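Loltier opens a training room for teaching robots by hand
18/04/2026
Text: Kolbrún Hjaltadóttir

The small automation firm Loltier has opened a room at its office in Brusstead where people without any technical education can teach tasks to a robot. The teaching is done with a hand-held gripper. The person holds the tool, does the work with it at a table, and a camera on the tool records what the fingers do. The recordings are later used to train a robot arm with the same kind of fingers.

The first customer is Prarker, a company which packs spare parts for household machines. Prarker has many small orders that are different from each other, and it has been too expensive to program a robot for every one of them. Now five of its packers come to Brusstead in turns and show the work themselves.

"They know how to pick up a thin card from a flat table. I have to think about it, and then I do it badly," says Hafþór Ingvarsson, who leads the project at Loltier. "So it is better that they hold the gripper and I sit by the computer."

One session lasts 60 minutes, with a pause in the middle. The packer repeats the same short movement, and between the repetitions the object is moved a little or turned. Until now the group has collected 164 accepted recordings of the first task, to take a card from the table and put it into a box. The recordings which were not accepted are kept in a separate folder, and Ingvarsson wants to look at them again in August.

The firm also tried remote control last year. Then the operator sat in another room and moved the arm with two handles while watching a screen. It worked for lifting boxes, but the packers found it slow, and some of them got tired in the eyes. Remote control will still be used for heavier objects, where a person should not stand near the arm.

The software that sorts the recordings is called Fiadzo and was written at the office. It marks the moments when the fingers open and close, and it gives a warning if the tool was moved too fast. The limit for speed was changed twice during the spring, after complaints from the packers that good recordings were refused.

The hand-held tool weighs a little more than the packers would like. A lighter handle is ordered, but the finger part will stay as it is, so that the old recordings can be used together with the new ones. The inner sides of the fingers have dark pads for the grip, and brass-coloured rings sit in the black links under them.

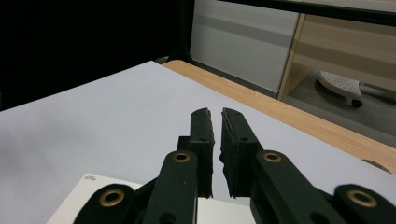
Visits and registration

Loltier invites other companies in the area to try the room. A visit takes roughly 14 people at most, and the guests can do a few recordings themselves if they wish. It is free of charge, but the company must write beforehand what kind of task it wants to try and how large the objects are. Very small screws and everything made of glass must wait for now.

Companies that want to send their own employees for several sessions should agree on this with Hafþór Ingvarsson. The employees get a short introduction on the first day, and the recordings belong to the company that sent them. Registration is at the reception in Brusstead or through the contact form on the website of Loltier.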